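Chapter 6
Ground Networks for Commercial Spaceflight

A rocket spends a few minutes climbing and perhaps hours or days in orbit. The equipment that follows it stays on the ground, and it has to be working long before the countdown starts. This chapter looks at the networks that link a launch site, its tracking stations and its control room.

Take the launch company Bindero. Its pad is at Clurstead, and its control room is at Stedidby, 200 miles inland. Each engine test sends readings from 1000 sensors over that distance. Tank pressure, valve position and fuel temperature all share the same lines, along with voice and video.

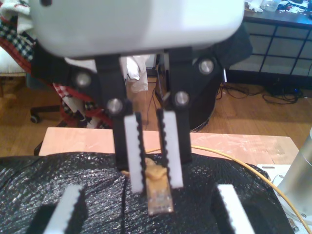

Engineers at Bindero reply that distance is the easy part, and that most of their delays come from data arriving out of order. A valve reading that shows up late can look like a fault. For this reason every reading carries a time stamp, set at the sensor and checked again at Stedidby.

Launch networks are usually built in pairs. If one path fails, traffic moves to the other — often before the people in the control room notice. The two paths should share as little as possible, including power supplies and cable routes.

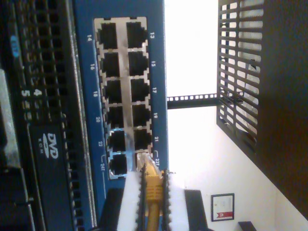 Figure 6.2 Numbered ports on a network switch.

Section 6.1 covers telemetry, the stream of readings sent back from a vehicle. Section 6.2 deals with timing. Section 6.3 follows one Tuesday rehearsal at Clurstead, in which the main line was shut off on purpose.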